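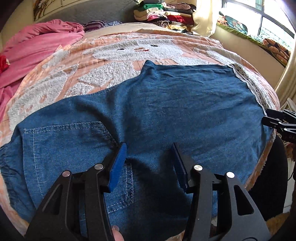

Folding Denim on the Bed: Notes from the August Open Day

Search tips Enter keyword Go

The household program at Ulex held its open day in August, with a demonstration of garment handling using hand-held grippers. The session was led by Nazanin Farahani, who has taught domestic skills at the center for eight years. Visitors asked that her advice be made available in writing, and the principal points are set out below.

Spread the garment fully before making any fold. Denim holds a crease once weight is placed on it, and a ridge left in the middle will be pressed into every layer above it. Work from the waistband toward the hem. A gathered waistband should be laid along one side and allowed to pucker – it should not be stretched flat.

Grip at the seams. Double stitching gives the fingers of a gripper, or of a hand, a firm edge to hold. Patch pockets should be smoothed from the closed corner outward, and checked for coins and tissues.

A textured bedspread slows the work. Tufted patterns catch on heavy cloth, and participants who pulled the denim sideways found that the cover came with it. Ms. Farahani recommends lifting the edge clear of the bed and setting it down again. 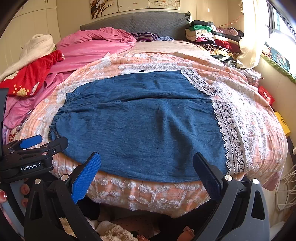 The same applies when the garment is turned. Two people, one at each end, can turn a heavy item in a single movement if they agree beforehand on the direction.

Keep the finished pile within reach but away from the working area. Heavy pieces belong at the bottom – denim, then toweling, then shirts and light cottons. A pile that begins to lean should be divided in two.

Visitors who wish to practice with the grippers may apply to the Parri Room desk between 2 and 4 in the afternoon. Printed copies of these notes are limited to 200 and are held at the same desk.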